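January, just after lunch

Picking up where I left off on the tabletop set for Garkance. We got through 75 takes this morning, which brings the running total to 258, and I'm pretty pleased with that considering how long I spent fussing over the chest strap (it creeps up toward my collarbone whenever I lean in, and I've now sewn a bit of elastic on the back, very fancy).

Asmaa Benjelloun had a look through the first batch over her tea and reckons the reaches are nicely varied but I'm still starting too many of them from the same spot. Fair enough! I'll try shuffling my feet between takes and coming at the table from slightly different angles.
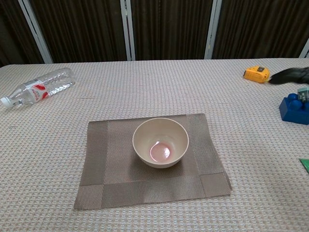

The other thing she brought up was clutter. The Durrani set was so tidy that the model got muddled the moment anything extra turned up on the table, so for this one we're keeping odds and ends lying about – the bottle on its side, the tape measure, a few toys – and moving them whenever the target object changes. I'm leaving the placemat a bit crooked on purpose too, and my mum would be horrified.

Had to toss 8 takes where my sleeve covered most of the view. I've put them in the Clovar folder with a note, in case anyone wants them for the occlusion work later on. Please don't merge them back in by mistake, they're labelled in capitals.

Still to do: two more bowls in a different colour, left hand only for a stretch, and ask Kunstead whether they want the pauses trimmed or left alone. I'd favour leaving them, but it's their call. Charging the spare battery now, back at it by 2.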